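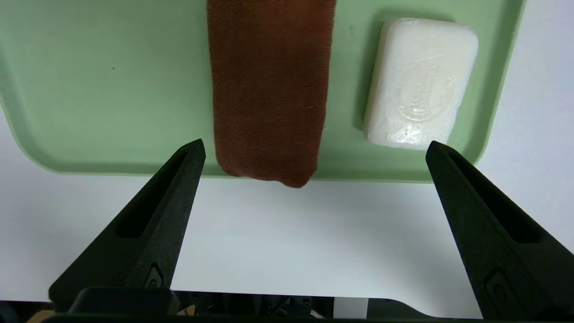 Which goes on the tray first, the towel or the soap?
The towel. Fold it lengthwise, lay it down, then the soap goes next to it with a clear gap between.

Housekeeping Basics, week 5 -- guest washroom setup
Posted October, by the course office, Fustden

Notes from Thursday, tidied up a bit. Bring these to the practical, room 344.

Towel
- hand size, not bath. Fold in long thirds, then once across
- tuck the raw end under. If it looks lumpy, shake out and start again
- long side runs front to back on the tray
- end of towel stays inside the lip for the practical. A small overhang was fine last year, now it loses 2 points
- dark towels show lint!! Rust, brown, navy -- go over them with the roller before folding, and again after

Soap
- bar lies flat, emblem up. Never on the towel
- worn emblem = you can't read it from standing height. Swap it for guests, keep the old one for the staff sink
- chipped or grainy edges, same thing
- keep it off the fabric. Wet soap marks cotton and the mark sets in teh dryer

Tray
- wipe the floor of the tray AND the inside of the lip, then dry with a second cloth
- check for specks with your head down low, side light is best
- plastic trays: mild soap only. No powder, it dulls the finish

The Kernar sheet (handed out in week 2) has bar and wrapped soap on the same page. Ignore the wrapped part, we do that later with the Dresent kits.

Order for the practical: wipe, dry, towel, soap, look again. People keep skipping the last look and its where most of the marks go.

Myklebust reading -- pages on linens only. Skip the laundry chemistry unless you're doing the long paper.

Towels for practice are in cupboard 910, bottom shelf. Put them back folded please.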